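Home | Units | Timetable | Readings | Contact

MATERIALS AND COLOUR, WEEK 6: BLUE
5 September 2018
Leokadia Kalinowski

Housekeeping first. The Trandine reader is 133 pages and you need chapter 3 of it. Those who read the whole thing last year were no happier for it.

Before the eighteenth century a painter wanting a good blue had two main choices, expensive and disappointing. Ultramarine came from lapis lazuli, ground and washed until the grey rubbish was persuaded to leave. Azurite cost less and had a habit of looking green in company. Contracts sometimes named which blue the patron was paying for, which tells you what patrons thought of painters.

Prussian blue turned up in Berlin in the early 1700s, by accident, in the workshop of someone trying to make red. It was cheap, strong and dark, and it spread quickly. Synthetic ultramarine followed in the 1820s, after a French prize was offered for a process that could undercut the stone. Two chemists claimed to have got there first and the argument was conducted with the usual dignity.

Phthalocyanine blue arrived in the 1930s and is now in printing inks, plastics and most of the cheap paint you own. It stains everything. Wear something you dislike to Thursday's prac.

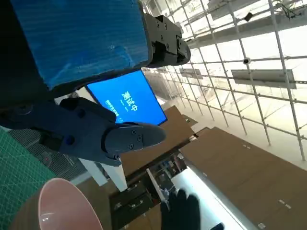

Why does ultramarine look darker in oil than it does as a dry powder?

The oil has a refractive index much closer to the pigment's than air does, so less light scatters off the surface of each grain and more goes in to be absorbed.

Essay: 795 words on one blue of your choice, footnotes excluded. Ksawery Bednarek is marking and he does check. Worth 50 per cent, so perhaps start before the weekend it's due.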